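**Water shutoff and the bathroom refits — please read, its longer than usual**

2018-04-30

Quick one that got long, sorry. The Heywood building bathrooms are getting done over, floor by floor, starting at the top and coming down. Everybody on the top floor has had the letter. Everybody else, your letter is coming, the printer in the office is down again.

What's changing: old floor-standing toilets out, wall-hung ones in. Tank goes inside the wall, flush plate up on the wall where you can reach it. Easier to mop under. New shutoff valves too, one per bathroom, so we can stop killing the water to a whole riser every time somebody's faucet drips. Long overdue. The old valves are seized on most lines and Lionel Furnival has the skinned knuckles to prove it.
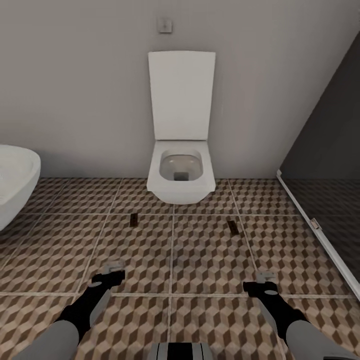
Umesh Nishad wrote in to ask why the valves couldn't go first and the rest wait until the fall, seeing as the valves are what people have been begging for and the toilets mostly work fine. Fair point. Came up at the meeting as well. Short version — the wall has to be opened for the valves anyway, and opening it twice means paying for patching and tile twice. Grukar quoted it both ways and the two-visit price was a good deal higher. Copies of both quotes are in the binder by the mailboxes. Please put the binder back when your done.

How it goes on the day:

- Water off to your riser at 9, back on by late afternoon
- Your own bathroom is out of use for 4 days, start to finish
- Ground floor restroom stays open around the clock, key from the office
- Shower in the old exercise room works, bring your own towel
- Clear the bathroom completely. Cabinets, shelves, the mat, everything

That last one matters. On the first unit the crew lost most of a morning moving shampoo. They were nice about it.

Fill a few jugs the night before. Run the cold tap for a minute or two when the water comes back, it'll spit and look rusty at first. Take the little screens off your faucets before you do it or they clog.

Money. Comes out of the reserve, no special charge this year. There is a $100 deposit for the restroom key and yes that sounds like a lot, but we have had 22 of them cut over the years and the lock is the expensive kind. You get it back the day you return the key. Check or cash, not cards.

Keeping your old sink: allowed. Keeping your old tub: allowed if the feet are sound, Cosimo Orlandini will come take a look. Picking your own tile: there's a choice of two, white or the gray. Samples on the windowsill in the lobby. Somebody walked off with the gray one, could we have it back.
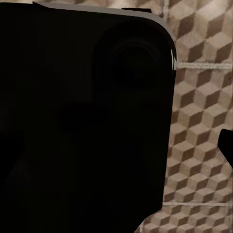
Do I have to be home while they work? You don't, but an adult has to let the crew in each morning, or you can sign the entry form and leave a key at the office.

Pets — shut them in another room, doors will be propped open all day. Yeshi Habte on the second floor has offered to take cats. Cats only!

Noise is worst on day one when the old tile comes up. If you work nights tell us now and we'll try to shuffle the order. Can't promise. Brahim El Sherbiny has the schedule and is the one to call, not me, I only type this up. Last riser should be finished in September if the parts turn up when Clurneo says they will.

Other stuff, fast:

Bike room code changes on the first. New one is under your door. Recycling is still every other week, flatten the boxes. The dryer on the left is eating quarters again, use the right one. And the lobby plant needs a new home, its too big for the spot and blocking the buzzer panel. Come and get it, bring a friend, the pot is heavy.

Next newsletter when the second riser is done.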